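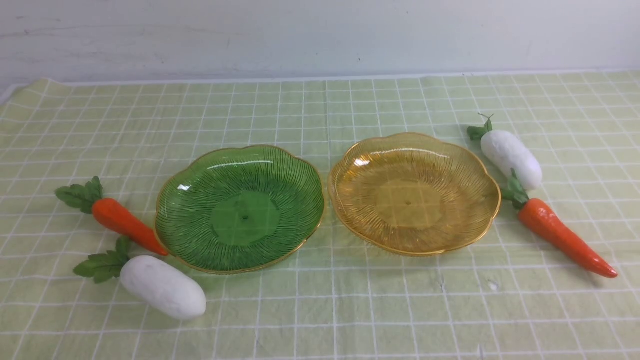
Robotik & Automation | Unterwegs
März, Beitrag von Redaktion Werkstattnotizen

War heute Vormittag beim Tag der offenen Tür von Dewulf in Prernport. Ein paar Notizen dazu, in mehreren Teilen.

Halle 2 ist normalerweise zu, heute durfte man rein. Es waren nach meiner Schätzung mehr Familien als Fachleute da. Anmeldung war keine nötig, Parken ging gegenüber auf dem Hof der Spedition.

Vorgeführt wurde Greifen und Ablegen. Möhren und Rettiche, künstliche natürlich, dazu zwei Teller mit gewelltem Rand, einer grün, einer bernsteinfarben. Klingt banal, ist für einen Greifer aber eine ordentliche Aufgabe. Die Möhre ist glatt und läuft spitz zu, der Rettich ist rundlich und matt. Und an beiden hängt Blattwerk.

Das System läuft intern unter dem Namen Grellden. Es lernt aus Vorführungen, die ein Mensch per Fernsteuerung macht. Für die Gemüseaufgabe sind es laut Standpersonal bisher fast 4000 Durchgänge.

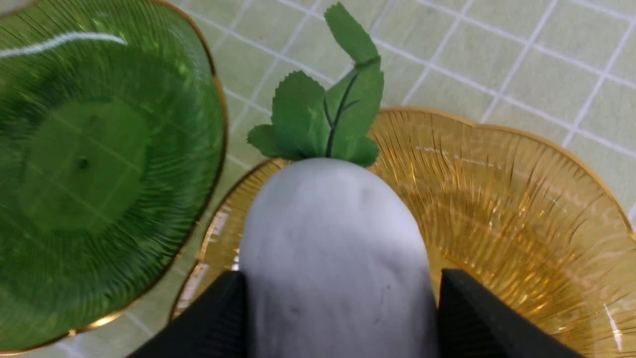
Gegriffen wird am Körper, die Blätter bleiben frei. Auf Nachfrage hieß es, am Grün zu greifen habe man früh aufgegeben, weil sich die Lage dann kaum vorhersagen lässt.

Meine zweite Frage war, warum durchscheinende Teller. Antwort: mit Absicht. Spiegelungen und das Karomuster, das von unten durchkommt, machen es der Bildverarbeitung schwerer. Mit weißen Tellern hatten sie angefangen.

Eine Vorführung dauert mit Erklärung 40 Minuten. Mir etwas zu lang, der Teil zur Firmengeschichte hätte kürzer sein dürfen. Die Fragerunde am Ende war dafür gut, es gab auch Antworten zu Dingen, die noch nicht klappen. Wechselndes Licht zum Beispiel.

Preise wurden keine genannt. Ein Pilotbetrieb ist in Jarkthorpe geplant, in einer Packstation für Feldgemüse. Einen Termin gibt es dafür noch nicht.

Wer hin will: geöffnet ist bis 16 Uhr, letzte Führung um 15 Uhr. Kaffee gibt es am Eingang, Kartenzahlung geht dort nicht.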